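Paquette: a word list for board game rulebooks

Version 3, updated in November

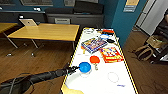
Two flat game boxes, one blue-bordered, one orange and red, and a small clear container with a blue lid.

What you get

Paquette is a plain list of the words that board game rulebooks use, along with what those words seem to mean when a rulebook uses them. It covers 124 rulebooks and holds 615 entries. Version 2 had 700, but a good many of those turned out to be the same word with a capital letter.

The list started on a Thursday night in Zinodstead, during a long argument over whether "discard" and "trash" were different things. They were, in that game. In the next game on the shelf they were the same thing, and a third used "discard" for putting a card back in your hand. Randa Ghanem started writing these down and hasn't been allowed to stop.

Files

words.csv – the list itself, one entry per line
sources.csv – title, edition and page count of each rulebook
arguments.txt – notes on entries where the editors disagree, kept at full length against advice
old/ – version 2, for anyone who built something on it (sorry)

Columns in words.csv

term: the word as printed, lower case
sense: a short meaning in our own words
source_id: matches sources.csv
page: the page where the word is first used, which is seldom the page where it is explained
explained: yes, no, or sort of

"Sort of" was supposed to be temporary. It now covers 501 entries and we have made our peace with it.

How entries were picked

Randa read each rulebook and marked any word that a new player might trip over. Vignesh Amin read it again without seeing her marks. Where they agreed, the word went in. Where they didn't, it went to arguments.txt, and whoever typed longest usually won.

We copied no rules text beyond single words and short phrases. If you want the rules, you'll have to find the booklet, most likely under the tray.

Known problems

Most of the rulebooks came from one shelf, so farming games are badly overcounted. Expect a lot of sheep.

Translated rulebooks are marked in sources.csv, but only when we noticed.

The entry for "turn" has eleven senses. The entry for "round" points to "turn". The entry for "phase" points to "round". A fix is planned.

Page numbers for the Hanine reprint are off by two throughout – the first printing had no cover page.

Using it

Any spreadsheet will open it. The Cosard script in the old folder still runs, if you leave the accented letters alone.

Share it, change it, and keep our names on it. Corrections are welcome by mail to either editor. Please give the page number and the edition, and try to keep it under a page. Vignesh will answer at whatever length he likes.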